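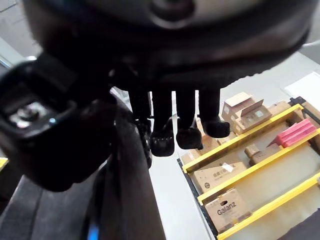 Kidside storeroom and shelving, progress report for August
From: Salamatu Sani
To: Uchenna Jibrin, Plulta small grants

Uchenna, sorry this is a bit rushed, wanted it with you before the month is out. Receipts to follow in a separate email, I've got them all bar one.

Where we are

Low shelving is in. Dark frames, yellow rails, pale shelves, all at a height the under-fives can reach. We went for low units throughout in the end. The quote for the tall ones was cheaper per shelf but they'd have needed fixing to the wall on the corridor side and the landlord wanted a survey first. Didn't fancy waiting till October for that.

Delivery from Olatunji came in 2 lots. First lot fine. Second lot was short of feet and had the wrong bolts in the bag, they sent the right ones out by courier and didn't charge. Cost us most of a week though, with boxes piled in the hall and the toddler session squashed up one end.

Floor was cleaned before anything went back. Took longer than planned, old tape marks mainly. There is still a bad patch by the door where the carpet tiles used to be and I think we live with it.

Sorting

This is the bit that has eaten the time. Everything out, everything looked at, then keep / mend / pass on / bin. We've got through the construction toys, the dressing up, the home corner things and most of the puzzles. Puzzles are slow. Anything with more than one piece gone goes in the pass on box with a label saying so, the charity shop on the parade will take them like that.

Not done: outdoor toys, musical instruments, the big crate of train track. Also the paper and craft stock, which keeps getting added to while we're trying to sort it.

40 lidded tubs bought, in two sizes. Clear ones, so staff can see in. The smaller size fits the shelves nicely with room for a hand on top. The bigger one is a tight fit front to back and I'd not buy it again, they stick out a touch and get knocked. We're using those in the cupboard instead.

Labels. Picture and word on each tub, and the same on the shelf where it lives. Half printed. The laminator packed up so the rest are waiting on the school lending us theirs. In the meantime handwritten ones with tape over, which look awful but work.

Money

Shelving came in under the line by about £400, mostly from the free courier and us putting it together ourselves. I'd like to ask if that can move across to floor mats for the reading end. I know it's outside the original heading. Quote from Unamach is in my inbox, will forward. If it can't move that's fine, just tell me and it goes back in the pot.

Tubs slightly over. Labels under so far but the laminating pouches aren't in yet.

Building work: nothing spent. The cupboard door that we thought would need replacing only wanted a new hinge.

How it's being used

Tidy up time at the end of the morning is shorter. I haven't timed it so can't give you a figure, and it was never one of the measures we agreed, but all the staff have said it without being asked. Children are putting things back on the bottom shelf pretty reliably. Middle one less so. Top tier is meant to be for staff things and books on display, and it has become a dumping ground for cups and registers, so we need a rule or a tray or somthing.

One parent asked about fingers getting trapped between the units where two meet. We've closed the gap up and I've added it to the risk assessment. Checked the rails for sharp ends at the same time, found one end cap loose, pushed back on and glued. Will check again at half term.

Problems

Space while the sorting goes on. Mend pile is now bigger than the mend shelf. Need an evening or two with people who can sew and someone with wood glue.

Storage for the outdoor things is still not settled. The shed roof leaks. It isn't in this grant and I'm not asking for it to be, but it does mean outdoor toys are coming inside and taking up shelf that was meant for other stuff.

Next

Finish the sorting, outdoor toys first. Rest of the labels. Get the pass on boxes out of the corridor before the fire check. Put up the shelf plan by the door so cover staff know what goes where, I've drafted it but it needs redoing now the big tubs have moved.

You asked about coming to see it. Mornings are best, after 10, when drop off has calmed down. Ring first as the buzzer is temperamental.

Missing receipt is the tubs, second order. Have asked the shop for a copy.

Salamatu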